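机器能替我收桌子了吗

十一月一直在下雨，晾不干衣服，地也总是脏的。家里那台 Tillero 扫地机天天出门干活，天天在鞋柜前面卡住，我下班回来第一件事就是把它从鞋带里解救出来。为这个，家里人问过我好几次：你们做自动化的，什么时候能做出一台把饭桌也收了的机器？

我在 Etirar 做了很多年产线维护，管的是上下料和码垛，严格说和饭桌没什么关系。可是问的人多了，我也想给个像样的回答。正好以前的同事 Raed Majali 去了 Zallusier，他们在做用机械臂收拾桌面垃圾的事，我就挑了个下午过去，在202室待到吃晚饭。下面是我自己的一点记录和想法，不代表哪家公司。

先说任务。一张白桌子，左边放一个翻盖垃圾桶，盖子开着，桌上有空瓶子、瓶盖、揉皱的纸巾，还有甜甜圈和一个拧成花的面包。要做的就是把该扔的扔进桶里，吃的留下。三岁小孩大概能听懂一半，大人不用听就会做。

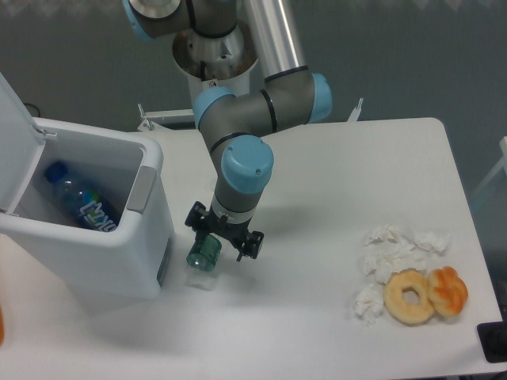 夹爪夹着瓶子，瓶身倒着，旁边就是垃圾桶。

对我这种在产线上待惯了的人来说，第一眼看过去很不习惯。我们那边的工件都有定位，料盘里一格一个，机器人闭着眼睛都能抓，其实它确实是闭着眼睛的，程序里写死了坐标。桌上的瓶子没有人给它定位，躺着、斜着、滚到桌边，每次都不一样。Raed 说他们故意不贴定位线，家里的桌子上也没有线。

瓶子在这类任务里算容易的。形状大家都差不多，圆的，长的，夹住中间一般不会掉。难的是它轻，而且会变形。空瓶子一夹就瘪，夹爪得知道什么时候该停。我们在产线上遇到软包装也是这个问题，最后往往换成吸盘了事。可是吸盘吸不了纸巾，纸巾又是饭桌上最多的东西。要是给每样东西配一种末端，那这台机器光换手就要换半天。

透明也麻烦。深度相机看透明塑料经常看不准，光穿过去了，回来的距离是后面桌面的距离。人眼也靠高光和边缘去猜，只是我们猜得快，自己没感觉。

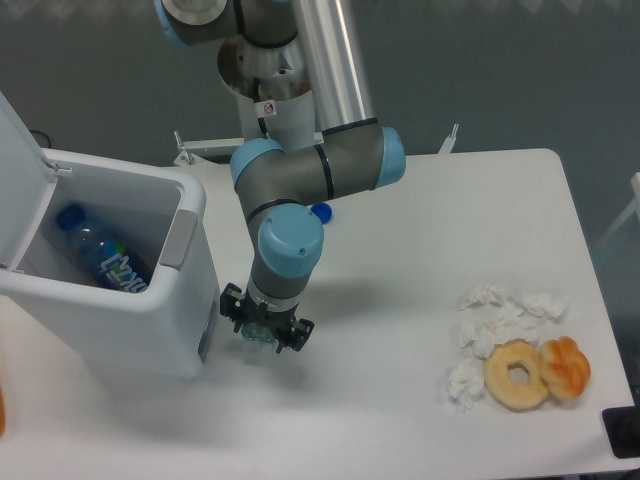 小东西比大东西难

我那天看得最久的是瓶盖。大瓶子抓歪了一点，还是能抓起来。瓶盖抓歪一点就弹走了，弹到哪儿还得重新找。夹爪的指头要一直下到贴着桌面，下多了撞桌子，下少了夹空。我在 Etirar 调过抓小垫圈的工位，调的时候手一直放在急停上，现在想起来手心还是会出汗。

做法上，产线的老办法是给小件做个斜面，让它自己滑到固定的地方再抓。家里没法做斜面，总不能让人吃饭的时候把瓶盖往槽里丢。要是肯往槽里丢，那顺手丢垃圾桶就完了，还要机器干什么。

这个话听着像抬杠，但我觉得它是家务机器人绕不过去的一道坎。很多演示的前提是人先把环境弄得很配合：地上没有线，桌上没有杂物，柜门都是同一种把手。等你把这些都准备好，活已经干掉一多半了。我家扫地机就是这样，要让它顺利跑一圈，我得先把椅子架起来，把拖鞋收走，把充电线绕好。准备工作要用最多10分钟，它再扫半个小时。我算不算省了时间，要看我那半个小时在干什么。

什么是垃圾

说一件跟抓取没关系的事。Raed 让我自己写一句指令，我写的是“把桌子收干净”。他看了以后问我，甜甜圈要不要扔。

我说当然不扔。他说，如果咬过一口呢？如果放到第二天早上呢？如果上面盖着一张用过的纸巾呢？我想了想，这三种情况在我家会有三种答案，而且我和我爱人给出的答案还不一样。她会把剩下的面包装袋子放冰箱，我会直接吃掉，我妈会说都放一晚上了赶紧扔了。

产线上没有这种问题。合格品和不合格品有标准，写在纸上，谁签的字都知道。家里的标准在每个人脑子里，还随心情变。半瓶水算不算垃圾？快递盒算不算？一张写了电话号码的餐巾纸呢？我以前扔过我爱人一张这样的纸，被念叨了很久。机器要是扔了，大概也会被念叨，然后被拔掉电源。

所以我比较认同他们现在的做法，把任务收得很窄：瓶子、瓶盖、纸巾归垃圾，吃的一律不碰。窄了就能测，能测才能改。先把一张桌子上的几样东西做稳，再谈整间厨房。

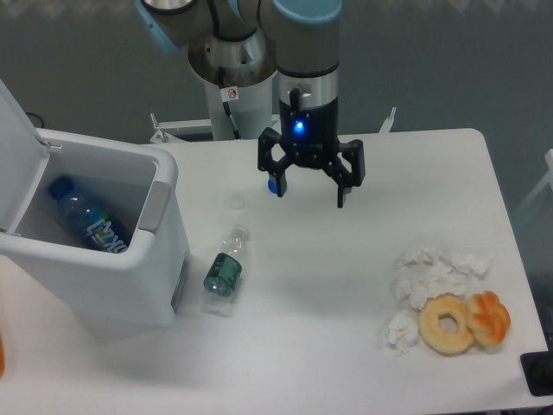
我自己的本行里有个习惯，评估一个工位能不能上自动化，先看最难抓的那一件，再看平均。一百件里有一件抓不住，产线就得配一个人站在旁边，那这台机器省下来的人工就又还回去了。拿收桌子来说，我会先挑那个透明的小瓶盖。它放在白桌面上，就在绿标签瓶子旁边，不仔细看几乎看不见；桌上那个蓝色的就好认得多。要是我来写验收条件，透明盖子必须单列一项，不能和蓝盖子混在一起算成功率。混着算，数字会很好看，到了用户家里就露馅。

除了看得见看不见，还有一个节拍的问题。在 Etirar，我们恨不得从每个循环里抠出零点几秒，因为一天要跑几千次。家里收桌子一天最多三回，慢一点没有关系。我坐在那儿看，一开始觉得机械臂慢得让人着急，很想伸手过去替它把瓶子扔了。后来去倒了杯茶，回来就不觉得慢了。只要不用人看着，慢是可以接受的。洗衣机洗一桶衣服也要一个多小时，没有人站在旁边嫌它慢。

问题就在“不用人看着”这几个字上。洗衣机关了门，里面出什么事都在桶里。机械臂是敞开的，旁边可能有小孩、有猫、有热汤。产线上我们有围栏，有光幕，人一进去就停。协作型的机械臂可以不用围栏，但速度和力都要限制，限制完了又抓不动重的东西。真要进家门，这一关比抓瓶盖更费事，认证也要花很长时间。

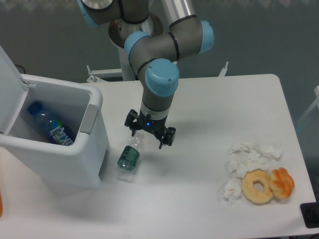 再一个是位置。工业机械臂是固定的，底座打在哪里，能够到的范围就是那么大一圈。桌子在圈里就能收，茶几在圈外就收不着。装个轮子底盘当然可以，可是底盘一动，手眼之间的标定就跟着有误差，地面再不平一点，下到桌面的那几毫米就没法保证了。我不是说做不了，是说每加一个自由度，前面做稳的东西都要重新做一遍。

店里可能比家里早

回来的路上我去了趟 Nwosu，是我常去的一家面包店，有几张堂食的桌子。老板娘听说我去看机器人，问能不能给她装一台，她下午最烦的就是收桌子，客人走了，杯子、瓶子、纸巾一桌，后面的人站着等。

我觉得她这里反而比我家合适。桌子都是一样的，高度一样，东西的种类也就那么几样，客人走了剩下的基本都可以收。什么算垃圾，她一句话就能定下来，不用跟谁商量。而且可以让客人把盘子先放到一个固定的回收台，机械臂只管那一个台子，不用满屋子跑。这就有点像我们的工位了，我心里有底。

但是她接着问价钱，我就不太好说了。一台六轴臂加上夹爪、相机、控制柜，再加调试，顶得上她请人干很久。况且请来的人收完桌子还能去擦玻璃、补货、跟客人聊两句，机械臂收完桌子就停在那里。她听完说那算了，你帮我看看那个搅面机为什么响吧。搅面机是皮带松了，紧了一下就好了。

要我给个回答的话

回家以后我把这些跟家里人讲了一遍。他们只想知道行还是不行，我只好说得简单点：固定的桌子，固定的几样垃圾，有人在附近，现在可以做。随便哪家的随便哪张桌子，没人管，还不行。中间差多少年，我说不准，以前我说扫地机不会有人买，已经说错过一回了。

如果你也在看这类东西，有几样我觉得可以多问一句。问成功率的时候，问清楚是哪些物品、摆放是不是每次都变。问连续跑了多少次，中间有没有人伸手帮忙。我自己习惯至少看连续20次，看到后面你才知道它失败的时候是什么样子，是停下来等人，还是夹着空气去垃圾桶那边走一趟再回来报告完成。后一种我在产线上见过，比停机还难查，下游要过好久才发现少了件。

还有就是看它怎么对待不该碰的东西。抓瓶子抓不起来，顶多瓶子还在桌上。把别人的面包扔了，这个人以后就不会再开它了。

Raed 说下个月他们打算在桌上加纸杯和一次性筷子，问我要不要再过去。筷子我很有兴趣，细、轻、会滚，两根叠在一起的时候到底算一件还是2件，我们做料仓计数的时候为类似的事吵过。到时候再写。

扫地机今天又卡在鞋柜前面了，我先去把它弄出来。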